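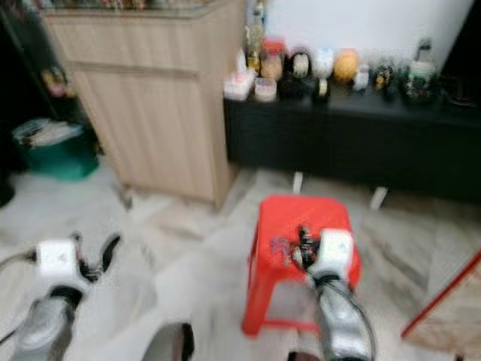
Tue 12 January

Got up at seven and started on the front room before breakfast. I had told myself I would do it over New Year's and then didn't. Rain all morning, so no excuse to be outside.

I did the floor first. The marble pattern hides dirt well, and I never know how bad it is until I drag the broom across it and see what comes along. Swept from the door toward the wood cabinet, then mopped in the same direction. I used half a cap of the Wimport cleaner this time. The label says a full cap, but a full cap leaves a film and my socks stick to it for two days.

The red stool is still living in the front room. It belongs in the kitchen. I carried it in back in August to change the light bulb and it has been a table ever since. People put things down on it when they come in and then forget them. Today I decided it can stay until I've gone through the cabinet, and after that it goes back.

The green bin in the corner was the worst of it. It was supposed to be for paper only. Over the past few months it has filled up with plastic bags too, and it has been over the rim for a while. I went through the top layer with a cup of coffee. Mostly receipts, two old phone bills, instructions for the fan we gave away. I found the letter from Girnanden with the reference number on it, 3695, which I had told Carys Wogan on the phone I never got. I will have to call her back and say I did get it. Put it in the kitchen drawer so it can't go back in the bin by accident.

The plastic bags I am keeping for now. Myfanwy uses them for her seedlings.

Ayman Benkirane came by at ten to return the drill. He stayed for coffee and stood around while I worked, and told me about his new job at Utix. He likes it so far, but the bus is slow and he has to change once. He thinks the wood cabinet should go on the other side of the room, where it would get more light. I said it doesn't need light. He also said the glass on top was a good idea. That was Myfanwy's doing. She had it cut the first year, after I left a ring on the old table with a hot pan. It shows every fingerprint, but it does wipe clean.

I emptied the top drawer of the cabinet onto the sofa. Batteries, some dead and some not, with no way to tell which. Rubber bands that have gone hard. A key that doesn't fit anything in the apartment. Birthday candles. The warranty for the Nørgaard heater, which ran out two years ago. I threw out the warranty and the rubber bands and put the rest back in a shoebox lid so at least it sits flat. The lower part I left alone. That's where the good tablecloths are and they don't need me in there.

Lunch was soup and the end of the bread.
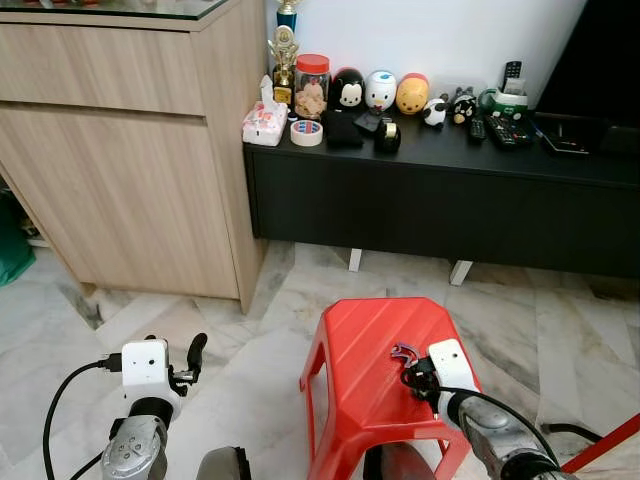
After lunch I worked along the black console. It collects everything because it is long and low and right there when you sit down. I lifted things off a few at a time, wiped, and put them back. The dust was thickest behind the trophies. I used a dry paintbrush on the gold one, since a cloth catches on the figure at the top and I don't want to snap anything. The taller one with the blue column I just wiped down. Myfanwy says they should be on a proper shelf somewhere higher. I agree, but then I would have to put up a shelf.

Mickey, Donald and Pooh went back in the same order they were in before. I asked Myfanwy last week if we could pass them on to Tudur Kneath's little girl and the answer was no. So they got dusted too.

The jar with the red lid stays where it is. I had two out of it while I was working.

The packing tape and the dispenser don't belong there either, but we still have the parcel for Alun Pritchard to send and if I put the tape away I will spend half an hour looking for it. I need to weigh the parcel first. The post office closes early this week. I wrote that on the calendar so I don't carry it all the way down there for nothing like before Christmas. He wants the box marked with his unit number, 482, on two sides. His last one went to the wrong building and sat there nine days.

New packet of tissues needed soon. Added it to the list with dish soap, onions and light bulbs (the small kind).

I got down on my knees and ran the flat mop under the console. There is just enough of a gap if you take the handle down low. Got out a pen cap, a bit of walnut shell and a good amount of gray fluff. My knees were not happy about it afterward. I should do that side more often, or use the long duster Myfanwy bought, if I can find where she put it.

Stopped at three. Still to do: the dark shelves in the corner, the rest of the bin, the window. Shelves tomorrow if it's still raining.

Myfanwy got home at half past five and asked why the front room smelled like lemon. We had eggs and rice. She went through what I had pulled from the bin and took back one of the phone bills, which she says we need until spring. Called Carys Wogan's office but it was already closed. Will try in the morning.

Bed by ten.

Recent entries
The heater again
Phone call with Girnanden
Seedlings on the windowsill
Bus to Alun's and back
What was in the hall closet
Older entries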